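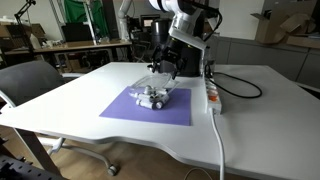 Clerham has opened a second assembly room at its Tratstead site, and the room will be used for small plastic goods that need to be put together, checked and packed by hand-sized lots. The first product to be set up there is Pop, a wheeled toy sold in parts or fully built. The work desks have a curved front edge that dips in the middle, and the surface is large enough to hold the job and its power supply side by side. A square purple mat marks the work area at the center of the desk, with a white power strip lying lengthwise to its right. The floor is light wood, and the older wooden workbench along the back wall has been kept.

The company moved small-goods work out of its main hall in February. According to the site notice, the main hall was too dusty for clear plastic parts, which pick up marks easily and cannot be polished once they are scratched. Lids and covers now go directly from the parts store to the new room and stay in their trays until they are needed.

Work at each desk is limited to one unit at a time. Finished units are placed in trays of 25 and moved to the packing area at the end of each shift. Clerham plans to run lots of 200 during the first stage, with larger lots to follow when the supply of lids from Drorkham is steady. Drorkham makes the clear parts at its own plant and delivers them twice a month.

The site notice also sets out rules for the desks. Mats are to be wiped down before each lot and replaced when the surface shows cuts. Power strips must be switched off at the end of the day — the switch on the strip is to be used, and cords are not to be pulled from the wall. Cords that cross the floor will be moved to covered channels when the next stage of electrical work is done. Boxes may be kept on the back bench but not under the desks.

Pop is sold in two versions. The built version is checked for wheel movement and lid fit before it is packed. The parts version is checked by weight only, and a unit that falls outside the limit is opened and counted. Both versions use the same box, with a different insert.

Clerham has 4 desks on order for the same room and expects to place them by the end of the season. The order also covers 5 chairs and a new set of tray racks. No change has been made to delivery times for current orders. Stores that need spare wheels or lids should continue to use the Tratstead parts list.

Reading time: 2 min
5 shares | 4 comments
Contact | Copyright Clerham | Back to top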